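CÉLULA BIMANUAL TERKBY
Ficha de instalação, manutenção e reparação

Versão do documento: 1.4
Entidade responsável: Juvico, Área de Manipulação
Responsável técnico: Kobina Nutsugah
Conjunto de dados associado: Rustus

Âmbito

O presente documento acompanha o conjunto de dados Rustus e descreve a montagem, a conservação e a reparação da célula em que os episódios são registados. Destina-se aos operadores da célula, à equipa de manutenção e aos utilizadores externos que necessitem de conhecer as condições mecânicas em que os dados foram obtidos. As questões de licenciamento e de formato dos ficheiros são tratadas em LICENCA.txt e FORMATO.txt.

O conjunto compreende 2,341 episódios, distribuídos por 29 tarefas de manipulação sobre mesa. A tarefa de referência, utilizada também na verificação da célula, consiste em pegar numa caneca e colocá-la num suporte de madeira com pinos.

Composição da célula

- Dois braços robóticos, cada um equipado com uma garra Robotiq de dedos articulados.
- Mesa de trabalho revestida a tecido cinzento-escuro.
- Estrutura metálica perimetral, com painel ondulado no lado esquerdo.
- Posto do operador, com teclado e rato, em secretária branca contígua à mesa.
- Armário de alimentação e paragem de emergência, fornecidos pela Skjelbred.

Instalação

1. Fixar a estrutura metálica e verificar o nivelamento da mesa nos quatro cantos.
2. Esticar o revestimento. São admissíveis vincos ligeiros; não são admissíveis pregas que elevem a base dos objetos.
3. Montar as garras com os braços sem alimentação. O binário de aperto consta da folha do fabricante, arquivada na pasta da célula.
4. Conduzir os cabos das garras ao longo do braço, deixando folga suficiente para a rotação completa do punho.
5. Ligar a alimentação e confirmar que o indicador de cada garra acende a azul. Qualquer outra cor impede o início dos registos.
6. Executar o ciclo de abertura e fecho em ambas as garras, primeiro em separado e depois em simultâneo.

Manutenção periódica

Antes de cada sessão, o operador limpa as pontas dos dedos com um pano sem pelo e inspeciona visualmente as articulações. Não se aplica lubrificante nas articulações dos dedos.

A cada 50 horas de funcionamento, verifica-se o aperto dos parafusos da flange e o estado das pontas. As pontas são substituídas aos pares, na mesma garra - a substituição de uma só altera o centro de preensão e obriga a nova calibração.

O revestimento da mesa foi substituído em janeiro. Os episódios anteriores a essa intervenção estão assinalados no campo "superficie" com o valor "A"; os restantes, com o valor "B".

Verificação com a caneca

Após qualquer intervenção nas garras, repete-se a tarefa de referência com a caneca branca facetada. A garra esquerda segura a caneca deitada, com a abertura voltada para o suporte, e a direita permanece aberta sobre a mesa até receber ordem de movimento. A verificação considera-se concluída após 26 repetições sem queda do objeto.

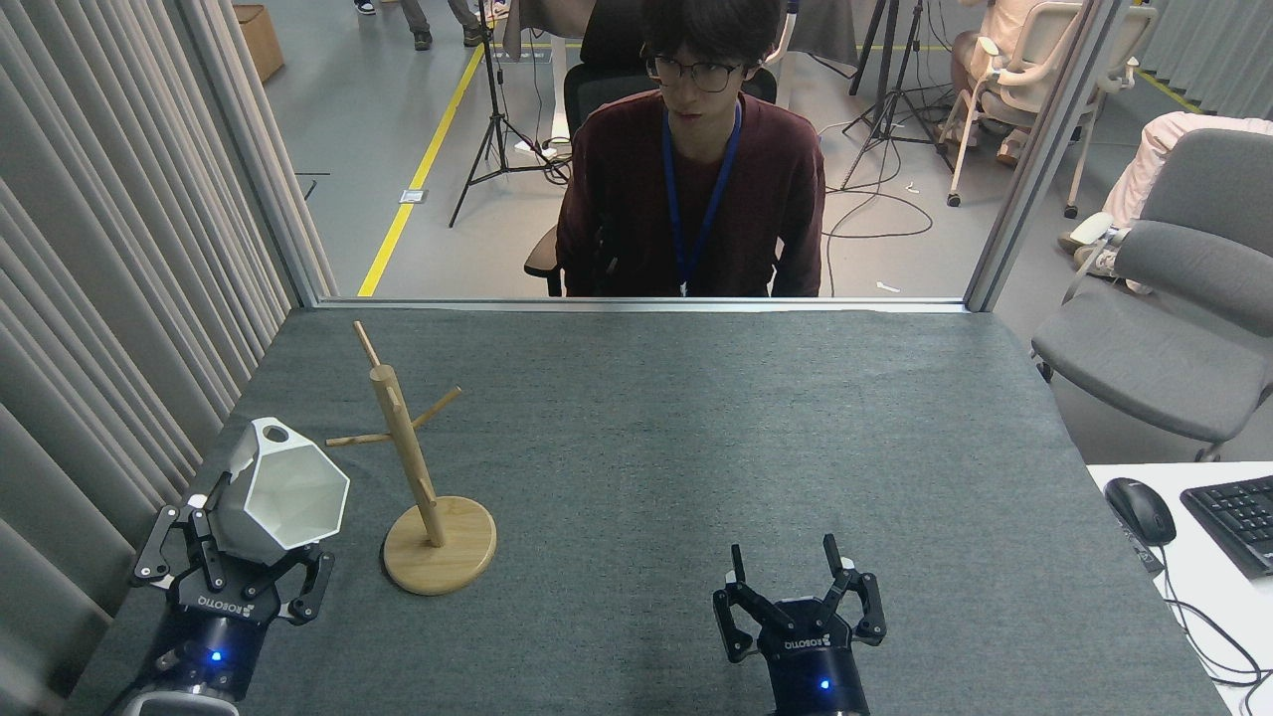

Página alterada pela última vez em 1 de novembro de 2022

A caneca tem a asa angular, com um orifício pequeno e arredondado. A orientação da asa deve ser confirmada antes da aproximação ao suporte, dado que um erro de poucos graus leva o pino a embater na face exterior. Se o contacto ocorrer, interrompe-se a repetição, abre-se a garra com a mão livre sob o objeto e reinicia-se a contagem.

Avarias conhecidas

Garra sem resposta, com indicador apagado: verificar o conector do punho e, em seguida, o fusível correspondente no armário.

Fecho assimétrico dos dedos: retirar a garra de serviço. A desmontagem das articulações está reservada à equipa de manutenção.

Desvio progressivo da posição de preensão: repetir a calibração do punho. Se o desvio persistir, inspecionar a flange - já se registou um caso de parafuso parcialmente desapertado na garra direita.

Registo de intervenções

Todas as intervenções são inscritas em INTERVENCOES.csv, com indicação da garra, da peça substituída e do primeiro episódio registado após a reposição em serviço. Os pedidos de correção a esta ficha são dirigidos ao responsável técnico.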